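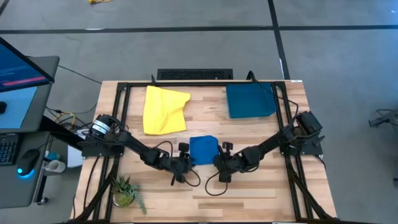

Lautaro Insaurralde wrote in to ask whether a butcher-block top that has been oiled for years can be switched to a hard film finish without replacing the wood. It can, provided the old oil is removed from the surface layer first. The procedure follows.

Refinishing an oiled butcher-block top

1. Clear the top and wash it with warm water and a few drops of dish soap. Wipe off the water at once and let the wood dry overnight.

2. Test for residual oil. Place a few drops of water near each corner and one in the center. Drops that still bead after five minutes mark areas that need more work.

3. Wipe the whole surface with mineral spirits on a white cotton rag, changing rags until they come away clean. Open a window and wear nitrile gloves. Spread used rags flat outdoors to dry before disposal.

4. Sand with 80 grit, then 120, then 180. Adjoining strips often have grain running in opposite directions, so keep the sander moving and do not try to chase each strip. Vacuum between grits.

5. Repeat the water test. If beading persists, return to step 3.

6. Brush on a thin coat of dewaxed shellac as a barrier. Let it dry for two hours and scuff lightly with 320 grit.

7. Apply three coats of water-based polyurethane, following the recoat time on the can. Finish the edges and the underside as well – a top sealed on one face only is more likely to cup.

Cure time

The surface can be handled after 24 hours. Heavy objects should stay off for at least a week, and rubber feet for longer.

Notes from readers

Estíbaliz Villalobos reports that end-grain tops took her two extra rounds of mineral spirits, and that a card scraper removed gummy oil faster than sandpaper. Gummy oil clogs 80 grit discs quickly – keep spares.

This method is for worktables and desks. A top used for cutting food should stay with mineral oil.

Last revised 2022-10-10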